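Search this site
Type and press enter

Karam opens its refill shop on Friday

I've been itching to tell you this -- Karam, our little refill shop in Clallarero, opens its doors on Friday at nine! We'll have over 300 dry goods to scoop, from red lentils to porridge oats, and the first 22 customers get a free cotton bag.
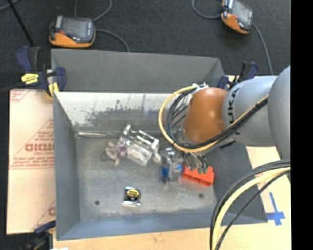

Do I have to bring my own jars? Bring any clean tub or jar you like, or borrow one of ours for a small deposit.

Our washing-up liquid comes from Plasum, at 175p for a 500 ml refill. Come and say hello -- I'll be on the till all day.

22 shares
Leave a comment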